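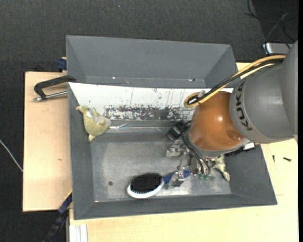

Bin picking data collection: progress report to Givance

Feb 4, 2018

Hello all, and thanks for being patient while I got this written up. I'd promised it a bit sooner, but the collecting was going well and I didn't want to stop and do paperwork (you know me by now).

The short version is that we have 2,861 grasp attempts logged since we started in October. Of those, 1,783 are what I'd call clean, meaning the images, the arm positions and the result all line up and I'd be happy to train on them. The rest aren't rubbish, but most have something missing, usually the last image before the fingers close. I think a fair few can be rescued and I've started writing a script for it.

The set-up is the one you agreed to fund: the KUKA arm working over the grey bins, which are clamped to the boards so they stay put. The clamps were meant to be temporary. I've grown fond of them - it takes a minute to shift a bin, and the Paterson workshop quoted us far more than I wanted to pay for a proper fixture. I'd like to leave them as they are and put the money towards objects instead.

On objects, we're now up to 70, all everyday things. The hairbrush has been one of the most useful by a long way! It gives the system a real choice, because the handle is a nice easy thing to grip and the bristle pad really isn't. Early on the arm went for the pad far too often. In the latest batches it goes for the handle much more, though I haven't done a fair test of that yet, so please don't quote me. The soft toys are a different kind of trouble. They squash, they fold, and they look different every time they land, so one toy gives us far more variety than I'd expected when I drew up the list.

Labelling is still the slow bit. We moved over to Unlow for it in the second month and it's a big improvement on my spreadsheet, but someone still has to look at every doubtful grasp and decide whether it counts. Does lifting a toy by one corner and dropping it over the wrong bin count? I've been saying no. If you feel differently, tell me soon, as changing the rule later means going back through the lot.

We lost 8 days to the gripper, waiting for a replacement hose from Skirer. Annoying, but it was the only long stop and I've ordered spares out of the consumables line.

Next up I want to run fuller bins, with more things lying on top of one another, and hold back a set of objects the system never sees in training. I'd also like to share a first slice of the clean data with you so your people can poke at it. Let me know which format suits and I'll get it over.

Spending is on track and the sheet is attached separately.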